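How Does a Microphone Hear You?

I have a confession. When I was a kid I sang into a hairbrush. I sang into a wooden spoon too, and once into a carrot, and I was very sure I sounded better every time. A real microphone does something that a hairbrush can't do, though, and it took me a long time to find out what it was.

So let's start with your voice. Put two fingers on the front of your throat and hum. Feel that buzz? Two little folds inside your throat are shaking back and forth, super fast, and they shake the air around them. The shaking air pushes on the air next to it, and that pushes on the air next to that, all the way across the room and into somebody's ear. We call that a sound wave. You can't see it, but you can sometimes feel it, like when a big truck goes by and your window rattles.

Now here comes the microphone. Inside the top part there is a thin, stretchy sheet called a diaphragm (say DIE-uh-fram). It works a bit like the skin of a drum, only much smaller. When sound waves bump into it, it wiggles. A loud sound makes a big wiggle and a soft sound makes a tiny one. A high note makes it wiggle very quickly. If you sing a note that shakes the air 1000 times in one second, the diaphragm wiggles 1000 times in one second too. Try tapping your knee that fast!

In one common kind of microphone, the diaphragm is stuck to a little coil of wire, and next to the coil is a magnet. When a coil of wire moves near a magnet, it makes a small bit of electricity. So the diaphragm wiggles, the coil wiggles, and out comes wiggly electricity that has the same pattern as your voice. It is a very weak signal, so an amplifier makes it stronger. Then a speaker does the whole job backward – electricity moves a coil, the coil moves a big paper or plastic cone, and the cone shakes the air. And there's your voice again, only louder.

I think that is wonderful. Your voice turns into electricity and then turns back into your voice!

Microphones don't have to be held, of course. Plenty of them live on stands. A small one for a tabletop usually has three parts: a base, a pole, and a clip. The base sits flat and keeps everything from tipping. The pole lifts the microphone up closer to your mouth. The clip hangs on to it, and on many stands you can tilt the clip so the top points right at you.
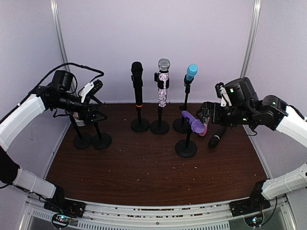 Mine always falls over when I tilt it too far, a reader from Baran wrote to me, and I even bought the heavy base! Is my stand broken?

Probably not, Baran reader! A stand stays up as long as most of the weight is over the base. When you tilt the microphone way out to one side, you move the weight out there with it. Lean too far and over it goes. You can feel this in your own body. Stand with your feet together and lean forward from your ankles, slowly. At some point your toes grab the floor and you have to take a step. Your feet are the base, you are the pole, and your head is the microphone. A wide base helps, and so does a shorter pole. If yours still tips, scoot the stand closer to you so you don't need to tilt it as much.

There's another reason I like stands. A microphone picks up every bump. If you hold one in your hand and slide your fingers along it, everyone hears a scratchy, rumbly noise, because your fingers are shaking the diaphragm too. On a stand it stays still. Tables have their own noises, however. If you drum on the tabletop or kick the leg, the shaking can travel through the table, up the pole and straight into the microphone. A folded towel under the base soaks up some of that.

I found this out in January, when I recorded a radio play at home called The Dragon of Fulora. It was 22 minutes long and the dragon was me. You can hear me put down a mug in the middle of the dragon's sad speech, and it sounds like a piano being dropped. I left it in.

Want to try something? You don't need a real microphone for this one.

Stretch a piece of plastic wrap tightly over a bowl and hold it on with a rubber band. Sprinkle a little dry rice or some sugar on top. Now put your face near the bowl, but not right over it, and hum loudly. Don't blow! The grains should jump and jiggle. Hum low, then hum high, and see if they move differently. The plastic wrap is doing the same thing a diaphragm does.

If nothing moves, pull the wrap tighter and try another note. I had to go quite a way up before my sugar got going, and I looked pretty silly by then. Sweep up afterward, too. I was finding sugar in the kitchen drawer for days.

If you have a grown-up's phone or tablet handy, record yourself saying the same sentence twice, once from very close and once from across the room. The faraway one sounds echoey. Some of your voice went straight to the microphone, and some bounced off the walls first and got there a tiny bit late. Then try it again in a closet full of coats and listen to what the coats do.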